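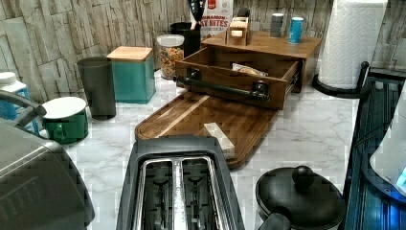

Toaster, cutting board and butter on the marble counter.

Ponum two-slot toaster: four months of toast, and I'm still happy

Posted 2020-06-03

I eat toast the way other people drink coffee. Two slices when I get up, often two more in the middle of the afternoon, and on a bad day it's dinner as well. So when my old toaster started popping up bread that was dark on one side and raw on the other, I took the search for a new one pretty seriously. I read far too many reviews, changed my mind twice, and in February I ordered the Ponum two-slot from Chiriac, the kitchen store over in Bivthorpe. I paid the full price, and I've used it every day since it came.

Short version: I love it. Longer version below, with the gripes.

First, the browning. The dial goes from one to six, and the numbers mean something. On my old toaster everything between two and five was the same piece of toast. On the Ponum, two is barely golden, three is what I'd call hotel toast, and four is where I live - a good deep brown with a bit of crackle at the crust. Five is for frozen bagels. I tried six once, on a heel of rye, and had to open a window.

It's even, too! I did the thing all the forums tell you to do and ran plain white sandwich bread through it, both slots, on three, over and over for most of a loaf. Left and right came out matching. There's a slightly paler strip along the top of a tall slice, maybe the width of a pencil, and that's the bread's fault as much as the toaster's. Supermarket slices fit all the way down. The big round sourdough from the bakery doesn't, so I cut those in half and stand the halves on end.

Timing, for the people who like that sort of thing (me): two slices of white on three take 90 seconds from a cold start. A second round goes a little quicker and comes out the same color, so it must be adjusting for the heat that's already in there. My old one would scorch round two unless I stood over it.

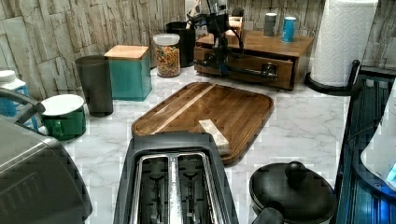 A pale block within reach, which is how toast should be made.

Now the lever. It has a lovely, solid travel and then a soft click at the bottom, and you can push it up past its resting point to lift out something small. English muffins, the end of a baguette, that sort of thing. I didn't know I wanted this and now I'd have a hard time going back. The cancel button is big enough to hit half asleep. There's a defrost button that adds some time, and a reheat button I've used mostly for toast I forgot because I was on the phone. It works fine for that.

The crumb tray slides out from the back and it's metal, not the flimsy plastic kind that warps. I empty it once a week or so. It does need a firm shove to go home again, and if you don't hear it seat, it'll creep out and you'll have crumbs on the counter. That's gripe number one.

Gripe number two is the cord. It's short. Mine just about makes it to the outlet, and only if the toaster sits where it sits now. If your outlets are in awkward places, measure before you buy. There are two hooks underneath to wrap the extra, which made me laugh a little.

Gripe number three is the beep. When the toast is done it pops up, fairly quietly, and then it beeps three times. I can see it's done! I can smell it's done! The booklet says you can turn the sound off by holding cancel and defrost together, and I've managed that exactly once, and then I unplugged it to clean behind it and the beep came back.

I also looked at the Bivimgate long-slot while I was in the store, and it's a handsome thing. One long opening, takes a whole slice of country loaf lying lengthwise. If you bake your own bread, I'd look hard at that one. For me it was too long for the spot I had, and it cost a good deal more for something that would mostly be doing sandwich bread.

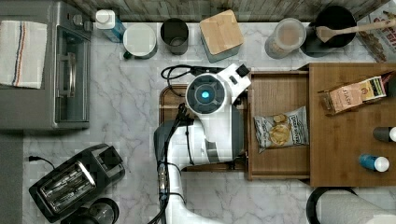

One more word on butter, seeing that half the point of good toast is what goes on it. The Ponum gets the surface crisp and leaves the middle soft, so cold butter doesn't tear it up the way it does with dried-out toast. I still take the stick out of the fridge before I put the bread in - it only needs a few minutes to be spreadable at the edges. Salted, always. And butter the slice on a wooden board instead of a plate, if you've got one handy. A cold plate makes the underside go soggy while you're still spreading.

Cleaning is just a damp cloth on the outside once it's unplugged and cool. Fingerprints wipe right off.

Would I buy it again? Yes, the same day. I'd give it nine out of ten, and it can have the last point when they add a longer cord.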